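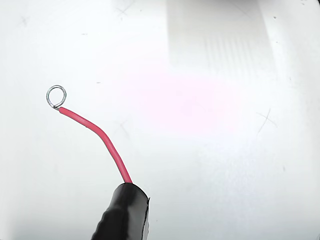

Red hookup wire with the bare end twisted round into a small loop.

I spent most of Saturday at the open day at Kunach, where they had robots at work on little electronics jobs, and I came home with a pocketful of notes for my own bench. Kiri Cosgrove, who was minding the tables, was very patient with my questions (I had plenty, and so did the gentleman behind me!).

My favorite tip of the day was about loops. Strip a bit more than you think you'll need, wind the bare metal once around something round like a small nail, then twist the tail back on itself close to the insulation. I've been leaving my tails sticking out for years, and they catch on every sweater I own. Kiri also likes a plain white surface underneath, and after hunting for dropped screws on my old brown bench I'm inclined to agree with her.
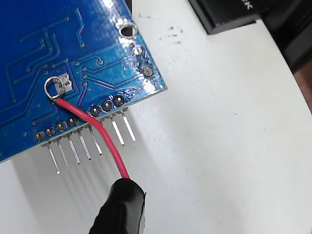 My doorbell chime quit in April, and fixing it means putting one wire back on a board about as big as a playing card. I'd been bringing the wire in from whichever side was handy, but I'm going to think about the route first now. The red one at Kunach ran right across the row of header pins, and on my chime that would be in the way when I push the plug back on, so mine will go out the other side. Leave yourself a little slack, too, and tug gently before you close the cover.

I bought a bag of wire offcuts on the way out for 4 dollars, mostly red, and they're in a jam jar by the kettle until I clear a drawer.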